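Tote Handling Cell: Frequently Asked Questions

Which jobs does the cell take over?
Floor-level picks at the Gerness building. The arm takes a lidded box by its front tab and moves it to the outbound line. Boxes up to 20 kg are accepted; heavier ones go to the manual bench.

Does anyone lose hours?
No. The 9 packing positions on each shift stay. Two of them change from lifting to exception handling, with pay grade unchanged.

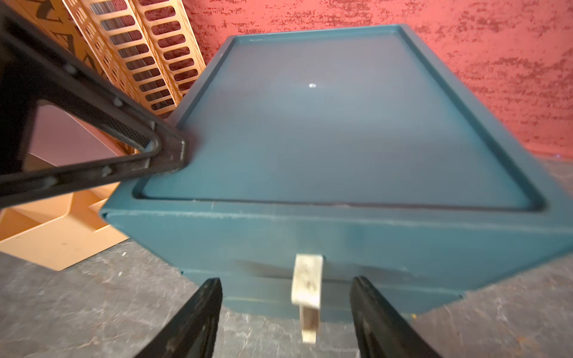 Tenodico Internal Logistics, Returns and Storage

What does the gripper need in order to pick?
A clear gap on both sides of the tab. The two fingers open, pass left and right of it, then close. Smudges and wear on a tab are acceptable. Cracks are not; tag the box and set it aside.

Can I walk in during a cycle?
No. Press Hold at the gate and wait for the steady light. A pick that fails twice stops the cell with code 71.

Who is trained?
Everyone on the Wattimena roster before the July changeover. Training covers restart, jam clearing and code lookup. Ask your shift lead for form 134.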